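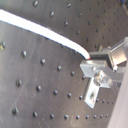

Jussara Holanda

Jacinto Aguirre would like me to be impressed by the cable. It is white, it ends at a bracket, and he says it took the students of the Ustholm robotics class two weeks to agree on where it should go.

"Cable routing is half of robotics," he says. I tell him the course flyer never mentioned cables. The flyer said that students would "teach a robot to work alongside people." He laughs, a bit late. "I didn't write the flyer."

Aguirre has run the class for five years. It meets in room 201, and this term it has 14 students, most of whom had never held a hex key before they signed up. Their project is called Tostance. The plan is for an arm to find a connector on a metal breadboard, grip it and pull it free without yanking the cable. A person can do it in a second. I ask why anyone would spend a term on it.

"Because a person can do it in a second," he says. "You don't think about how hard you pull. You don't think about the angle. These kids have to write all of that down, and then they find out they wrote it down wrong."

How often does it work? He looks over at the laptop, where a student is scrolling through a log. "It depends what you mean by work." I mean that the plug comes out. "Then more often than in the fall." He won't give me a number, and I ask three times.

The students are less careful. One of them tells me the first version "mostly attacked the table," and the scratches on the breadboard get blamed on it, though Aguirre says the board came to them secondhand and was scuffed already. Another student spent most of March's first meeting tightening and loosening one screw on the bracket. She wanted to know whether the mount was shifting or her code was bad. "I was hoping for the mount," she says.

It was the code.

I came in with a bias, and I told Aguirre so. I have sat through a lot of school technology nights, and I have seen plenty of expensive equipment wave at parents. What I wanted to know was whether anyone learns anything here that they couldn't get from a shop class and a decent math teacher. He takes the question better than I expected.

"Some don't," he says. "Some come for the arm, and when they see it's mainly measuring things, they stop coming. I lose a couple every year." And the ones who stay? "They get fussy. They want to know why a thing happened. I can't promise you it's the robot that does that."

The class is entered in the Godoy regional, where teams will be scored on a task they see for the first time that morning. I point out that a machine trained to unplug one cable from one bracket may not have much to offer. Aguirre has clearly heard this before — he starts nodding before I finish.

"We'll probably lose," he says. "Are you going to write that?"

I said I would.

3/9/18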